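シダム市 渡船冬期ダイヤ試行運航に伴う乗船モニターの募集について

シダム市交通部航路課では、ジラモント渡船(ジラモント桟橋とグナワン桟橋を結ぶ市営航路)の冬期ダイヤ見直しにあたり、試行運航期間中に実際に乗船し、所定の記録を提出していただく乗船モニターを次のとおり募集します。

募集の趣旨

ジラモント渡船の冬期ダイヤは、対岸の造船所が三交代制であった当時に編成されたもので、早朝と深夜に便が集中し、日中の間隔が長くあいています。造船所の操業形態が改められて以降、通学、通院および買物を目的とする利用の割合が高まっており、市議会の交通建設部会においても、日中の便の配置について繰り返し質疑が行われてきました。
航路課では本年、桟橋での聞き取りと乗船券の集計を実施しましたが、乗継ぎの待ち時間、荒天時の案内、桟橋の待合所の使われ方など、集計からは把握できない事項が多く残されています。試行運航はこれらを確かめるために行うものであり、モニターの方から提出された記録は、冬期ダイヤの最終案を作成する際の資料となります。
なお、桟橋の移設および運賃の改定は今回の試行の対象に含まれておりません。これらに関するご意見は、市役所本館の市民相談窓口にて承ります。

募集人員

40名
内訳は、ジラモント側の居住者とグナワン側の居住者を同数とすることを原則とします。応募状況により、一方の不足分を他方から補充する場合があります。

応募資格

次の各項のすべてに該当する方とします。
一 シダム市内に居住し、又は市内に通勤若しくは通学していること。
二 試行運航期間を通じて、週に四回以上乗船できる見込みがあること。
三 説明会に本人が出席できること。
四 市議会議員、市の常勤職員並びに航路の運航及び桟橋の保守を受託する事業者の従業員でないこと。
未成年の方が応募する場合は、保護者の同意書を添付してください。過去に市の交通関係のモニターを務めた方も応募できますが、選考にあたっては初めての方を優先します。

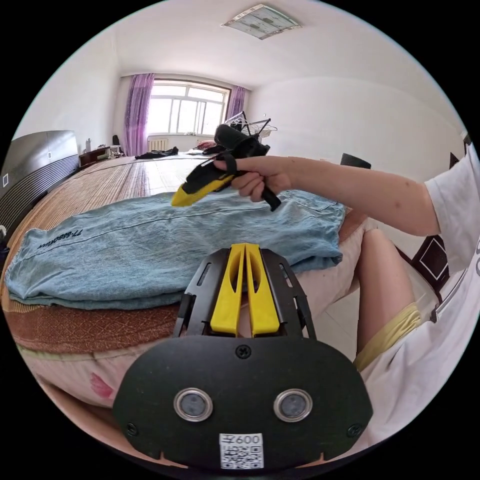

モニターの職務

モニターの方には、乗船の都度、記録票に次の事項を記入していただきます。
乗船した便の名称と桟橋
桟橋に到着した時刻、出航時刻及び着岸時刻
乗船前後に利用した交通手段と、その待ち時間
遅延又は欠航があった場合は、案内放送及び掲示の有無
その他気付いた事項
記録票は一週間ごとにまとめ、両桟橋の改札口に設置する回収箱に投函するか、航路課に郵送してください。記入は黒又は青の筆記具によるものとし、鉛筆書きは受理いたしかねます。時刻は各自の時計によらず、桟橋の掛時計によって記入してください。ジラモント桟橋の掛時計は改札口の上部に、グナワン桟橋の掛時計は待合所の奥に設置してあります。
試行運航期間の中ほどと終了後に、意見交換の会を各一回開催します。開催の日時はモニターの方の都合を伺ったうえで決定し、書面で通知します。二回のうち少なくとも一回への出席をお願いします。
モニターの方に、船員若しくは桟橋係員への指示、他の乗客への聞き取り又は乗客数の計測をお願いすることはありません。船内及び桟橋では、一般の乗客と同様に係員の案内に従ってください。

試行運航の概要

試行運航は、日中の便を増やし、深夜の便の一部を取りやめる甲案と、日中の便の間隔を均等にし、早朝の便を繰り下げる乙案の二通りのダイヤにより、前半と後半に分けて実施します。いずれの案においても、始発便はグナワン側の市立病院の外来受付開始に間に合う時刻に着岸するものとし、トリロフ線の路面電車との接続を確保します。ただし、乙案では終便と路面電車の最終との接続が現行より短くなりますので、夜間に乗り継がれる方には特にその点の記録をお願いします。
甲案及び乙案の時刻表は説明会で配布するほか、両桟橋、路面電車の各停留所及び市立図書館に掲示します。濃霧、結氷その他の事情により予定したダイヤによる運航ができない日があった場合も、試行運航の期間は延長しません。

任期

委嘱の日から試行運航の終了後に開かれる意見交換の会の日までとします。転居、疾病その他やむを得ない事情があるときは、任期の途中であっても申し出により辞任することができます。辞任された方についても、それまでに提出された記録は有効なものとして取り扱います。

謝礼等

任期を満了した方に対し、謝礼として4,000円を支給します。支給は口座振込によるものとし、振込先の届出用紙は説明会でお渡しします。
試行運航の期間中は、渡船に限り有効なモニター乗船証を交付します。乗船証は記名本人のみが使用できるもので、同伴の方の運賃及び自転車の持込料金は別途必要です。路面電車及び乗合自動車の運賃は支給の対象となりません。乗船証を紛失したときは、直ちに航路課又は桟橋係員に届け出てください。
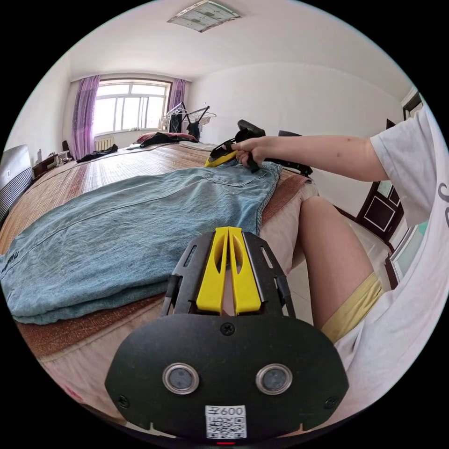

応募方法

所定の応募用紙に必要事項を記入し、航路課に持参するか、郵送により提出してください。応募用紙は、航路課窓口、両桟橋の改札口、市立図書館及びジラモント出張所に備えてあります。郵送による用紙の請求には、返信用の封筒に切手を貼り、宛名を明記したものを同封してください。
応募用紙の裏面には、「渡船と私の一日」と題し、普段どのような目的と経路で渡船を利用しているか、又は利用していない場合はその理由を記述していただく欄を設けています。文章の巧拙は選考に影響しません。点字又は録音による提出も受け付けますので、希望される方は事前に航路課へご連絡ください。
提出された応募書類は返却しません。応募に際して取得した個人に関する情報は、本件の選考及び連絡の目的以外には使用しません。

応募締切

9月の最終開庁日の窓口終了時刻まで(郵送の場合は必着)
出張所及び桟橋の改札口では、応募書類の受付を行っておりません。

選考及び結果の通知

選考は、航路課長サヴァス・プサラス及び交通部長が指名する職員が行います。居住地、年齢、利用の目的及び利用の時間帯が偏らないように考慮し、条件が同等の応募者が複数あるときは抽選によります。
結果は、応募者全員に書面で通知します。電話による選考結果の照会にはお答えできません。選考の経過及び個々の応募者に関する評価についても同様です。

説明会

選考されたモニターの方を対象に、次のとおり説明会を開催します。
日時 1999年10月3日(日) 午前の部及び午後の部
会場 シダム市役所別館 四階会議室
内容 委嘱状の交付、試行ダイヤの説明、記録票の記入方法、乗船証の交付
午前の部と午後の部の内容は同一ですので、いずれか一方に出席してください。出席する部は、選考結果に同封する葉書により返信していただきます。会場には駐車場がありませんので、公共の交通機関をご利用ください。手話通訳又は託児を希望される方は、返信の葉書にその旨を記入してください。
当日は、印鑑及び乗船証に使用する写真一枚を持参してください。

試行運航期間中の責任体制

試行運航の実施に関する事務は航路課が総括し、記録票の集計は同課の計画係主査ヴィカス・ディロンが担当します。船内及び桟橋における事故又は急病については、直ちに最寄りの船員又は桟橋係員に申し出てください。モニターの活動中に生じた傷害については、市が加入する保険の範囲内で補償します。乗船のための自宅から桟橋までの往復も活動中に含めますが、通常の経路を外れている間は対象となりません。

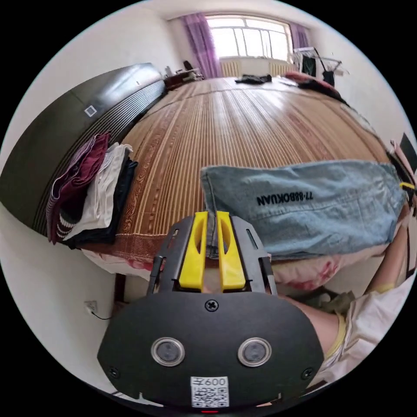
通勤に渡船を使っていますが、普段の通勤で乗船した便を記録の対象とすることはできますか。

通勤、通学その他日常の用務で乗船した便は、すべて記録の対象となります。モニターの活動のためだけに乗船していただく必要はありません。往路と復路はそれぞれ一回と数えますので、記録票も往復で二枚をご使用ください。

結果の公表

モニターの方から提出された記録は、氏名を伏せたうえで集計し、試行運航の報告書に収録します。報告書は市議会に提出するとともに、市立図書館の郷土資料室で閲覧に供します。自由記述欄の内容を報告書に引用する場合は、趣旨を変えない範囲で字句を整えることがあります。引用を希望されない方は、記録票の該当欄に印を付けてください。
試行の結果は、直ちにいずれかの案の採用を意味するものではありません。冬期ダイヤの最終案は、報告書のほか、運航要員の配置及び船舶の検査の日程を勘案して作成し、市議会の審議を経て決定されます。

委嘱の取消し

次のいずれかに該当するときは、委嘱を取り消すことがあります。この場合、謝礼は支給しません。
応募書類に事実と異なる記載があったとき
モニター乗船証を他人に貸与し、又は譲渡したとき
正当な理由なく、二週続けて記録票の提出がないとき
船員又は桟橋係員の業務を妨げたとき

提出先及び問合せ先

シダム市交通部航路課計画係
シダム市役所別館一階
電話 市役所代表 内線1588
受付は開庁日の執務時間内とします。昼の休憩時間中は、窓口のみ当番の職員が対応します。
なお、両桟橋の係員は本件に関するお問い合わせにお答えできませんので、ご了承ください。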